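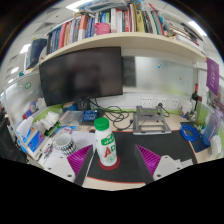 Is a snack and drink subscription box ever cheaper than the grocery store?

Asked by Chutima Wattanapong on 8/11/26
Filed under: Food shopping, Subscriptions

I work from home most of the week and I've been getting the Ralivley box, the one with imported drinks, crackers, candy and so on. My sister talked me into it. The pitch is that you "save up to half" against buying the same things one at a time, and you earn points that come off later boxes.

I have my doubts. I sat down with my card statements last night and I've paid $113 in total, and for that I've had 7 boxes, two of them on the intro price. I currently hold 1000 points. You need 2000 before you can spend any of them, and the points page has a line in small gray type saying they expire, without saying when. I wrote to support and got a reply thanking me for being part of the family.

What I can't work out is the comparison price. The card inside lists a "retail value" next to each item and the total always comes out way over what I was charged. Where does that number come from? A pack of sesame crackers was down as $6.50. I have never seen a pack of sesame crackers for $6.50 and I would walk out of a store that tried it.

I like some of what comes. My daughter likes the milk drinks and I'm fond of the plum candy. The rest goes in a kitchen drawer. So I guess my real question is how do I figure out whether I'm saving money or just paying somebody to pick my snacks? And does anyone know what happens to the points if I cancel?

Edit: yes, I did check the FAQ. It says "see terms." The terms say "see FAQ."

2 answers

Yupin Suksawat

I had the same box for most of a year and kept a spreadsheet, which tells you what kind of person I am. The retail value figures are useless. I never found a source for them. My guess is somebody looked for the highest listing they could find online, for one item, shipping included, and typed that in. I can't prove it. But I have looked up a lot of crackers.

What you want is what you would pay, in the place you shop, for the things you'd buy anyway. That last part does most of the work and it's the part the card leaves out on purpose. If there are ten things in the box and you'd only have picked three, then the box cost you whatever you paid for those three, and the others are clutter with a price on it.
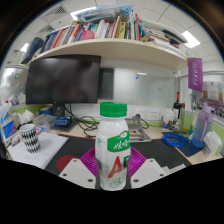 White bottle, green cap, Chinese lettering on the green band.

Take drinks. They're heavy and they take up room, so the box looks generous when it has a few in it. It also makes the box cost more to ship, and I don't believe for a second that shipping is "free." It's in the price. At my local Asian grocery, Chaiyaporn, single drinks sit in an open fridge by the register and I can pick up one to see if anyone at home likes it. Then I know. With the box I'd get a drink I was neutral about, feel obliged to finish it, and be sent something else the next time.

This is how I did the numbers. It takes an evening, maybe less if you kept the cards.

Step one. Make a keep list

Go through the cards from every box you've had and mark only what you'd buy again with your own money. Be strict. "It was fine" is a no. "The kids ate it" is a maybe, and in my house most maybes turned into a no once I asked whether they'd noticed it was gone.

Step two. Price the keep list in person

Take the list to the store and write down shelf prices. Check the size, too. Two of the packs I thought I was getting cheap turned out to be a smaller size than the one on the shelf – same design, less in it. Compare by weight or volume if the tag shows it. If you can't find an exact match, use the closest thing you'd be happy with. If the store doesn't carry anything close, leave it blank and don't fill in the card's number out of frustration. 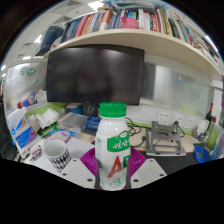

Step three. Divide by what you paid

Add up the shelf prices for the keep list and put that next to your $113. If the shelf total is lower, you have your answer. Mine was a lot lower. Count the intro boxes separately if you can, as they make the average look better than what you'd pay going forward. The price that matters is the next one.

Step four. Treat the points as zero

I mean it. You've got half of what you need and no expiry date in writing. Points you can't spend yet are a reason to stay, and that's all they're for. When I canceled, mine went from the account page the same day. I asked about them and was offered bonus points to come back.

If after all this you still want the box as a treat, get the box. There's nothing wrong with paying for a surprise in the mail. I just object to them calling it saving.

One more thing, take a screenshot of the cancellation page. I was billed once more after I left and had to send it to my card company.

Comment from Chutima Wattanapong: Thank you, this is what I needed. I did the keep list over lunch. It has four things on it. I'm a little embarrassed.

Comment from Yupin Suksawat: Mine had five and one of them was gum.

snackdrawer_brurville

I don't agree that it's always a bad deal. Depends where you live. I'm outside Brurville and the nearest store with any kind of import aisle is a long drive, so gas has to go in the sum too. I tried ordering through Jetley and the fees plus tip ate up any difference, and half my order got swapped for things I didn't ask for.

That said I skip months. There's a skip button under Account, then Plan, then scroll way down. I take a box in January when the weather is bad and maybe a couple more over the year. You keep your points if you skip, or at least I still have mine, I haven't tried to use them so who knows.

Also don't pay for the "plus" size. Same stuff, more chips.

Comment from Yupin Suksawat: Fair point on the driving. I'd still like to see the points get spent by somebody before I believe in them.

Comment from snackdrawer_brurville: Will report back if I ever get to 2000.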